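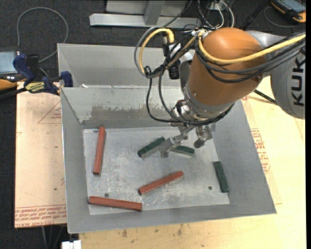 I have been a member of the shared workshop on Vostville Road for long enough to distrust the word "project". A project is something with a name, and ours is called Irar. It is an industrial arm, second-hand, and the plan is that it will learn to pick blocks out of a metal bin. I vote against it most Wednesdays and I still turn up to help, so take what follows with that in mind.

My complaint isn't with the arm. It's a lovely piece of machinery and it will go to the same spot all night without getting bored. My complaint is with what we tell visitors. We say we are building automation. What we have built, mostly, is a place to put cables. They loop over the wrist in yellow and black and hang down past the flange, and every one of them has to be thought about before the arm turns. A bar clamp lies against one corner of the bin. The blocks are painted red and green, a kindness no real parts bin ever showed anyone.

Faustino Jaramillo, who wrote most of the code, told me in March that we were at 93 per cent. I asked him 93 per cent of what. Of 600 tries, he said, with someone standing by to stir the blocks when they got stuck against the sloping sides. I'd have called that someone the robot.

He has a fair answer, which is that everyone starts this way. Maybe so. But Gerkden, the group across town that we are forever being compared to, spent two years on a sorting table and then went back to sorting screws by hand into margarine tubs. I have seen the tubs. They work very well.

Meanwhile the wood lathe needs a bearing, and the quote from Zoëga was $315. We put that off again so the arm could have a different gripper. I can see why. A lathe with a new bearing doesn't draw a crowd on open night. It would get used by lunchtime, though, and I'd like that to count for something when we vote on the next lot of spending.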